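Search the archive
Search
Advanced search

Re: Prokska kitchen pack – worth the money?
Posted to the home-robotics list, August 24, 2022

Hello all,

Sorry for the slow answer, I wanted to get a proper go at it before shooting my mouth off. Quoting the original so people can follow:

> Has anyone here bought the Prokska kitchen pack for simulated arms? We've
> been making do with the free Bakke rooms and they're fine for tables and
> shelves, but the fridge in there is basically a box with a lid. The
> Prokska page says 1,582 objects and "doors that behave like doors". Before
> I ask my boss for the money I'd like to hear from somebody who has used it
> for real work. Mainly I care about fridges, drawers and how much fiddling
> it takes to get an arm in and moving. Does it play nicely with Clostico?

I've had the pack for nearly 15 weeks now, on the single-seat licence, and yes, I'd buy it again, with a bit of grumbling which I'll get to.

Getting it running was easier than I feared. The installer wants its own folder and sulks if there's a space in the path (this cost me a whole evening, and the error message is no help whatsoever, it just says the room could not be built). Once past that, you pick a kitchen, pick an arm, pick a starting spot and off you go. Clostico found it straight away, although you do need the newer plug-in. The one that comes bundled is ancient and loads every cupboard with its doors swapped left to right, so go and fetch the new one from their downloads page first.

On fridges, you'll be pleased. The doors have some weight to them, you can set how stiff the hinge is, and they stay where you leave them if you put the friction up a notch. Shelves and drawers are all separate parts, so the arm can bump into them, and mine did, constantly, for the first week! The job I've been using as my test is dull but useful: start with the door open, reach in, pick something up off a shelf, bring it out without clobbering the shelf above. If your planner is going to be silly about tight spaces you will find out very quickly.
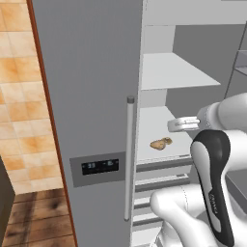
What I like best is that you can shuffle the food and the shelf heights between runs with a couple of settings. I normally do batches of 100 overnight and look through the failures with my coffee. Most of mine are boring ones, where the wrist comes in too steep and the planner gives up, and I've had a fair few where the arm itself got in the way of its own elbow on the way back. None of that is Prokska's fault, I should say. It's my planner and I know it's not much good.

Now the grumbles. The small food items are a bit slippery for my taste. The default friction on them is far too low and I ended up changing it by hand, one item at a time, until somebody on the Wustska forum posted a little script that does the lot. Drawers are decent, but the runners have a habit of sticking right at the end of their travel, and if you pull hard the whole fridge jiggles like it's on castors. There's a "pin to floor" tick box that cures it, buried under the room settings where you'd never think to look.

The manual is thin as well. It's fine on installing and on lighting (pages and pages on lighting, why?) and then has one paragraph on grasping. I sent support 3 questions and got good answers to all of them, but each one took a few days to come back – bear that in mind if you've got a deadline.

As for speed, my desktop copes as long as I turn the pretty reflections off. With them on it crawls. You don't need them for motion work, though if you're training anything off the simulated pictures you may want them, and then I'd budget for a better graphics card than mine.

Compared with the Bakke rooms, well, those are free, and I still use them for anything on a table top. They load faster and there's less to go wrong. If your work stops at the fridge door I wouldn't bother your boss. If you need to get inside it, and it sounds as though you do, then I think the pack pays for itself in the time you'd otherwise spend building hinges. I tried making my own fridge over the winter and I never want to see another hinge limit again.

There's a trial too, by the way. You only get one kitchen and the saving is switched off, but the fridge in it is the full version, so you could try your own arm before spending anything. Do turn the grasp friction up first or you'll think your gripper is broken.

I can post my settings file to the list if it's any use to you. It's a mess and half the comments are rude, so give me a day to tidy it up. Which arm are you on, by the way? The starting poses are different for the longer ones and I've only got numbers for mine.

Cheers for now

Contact the list owner | Copyright remains with individual posters | Back to top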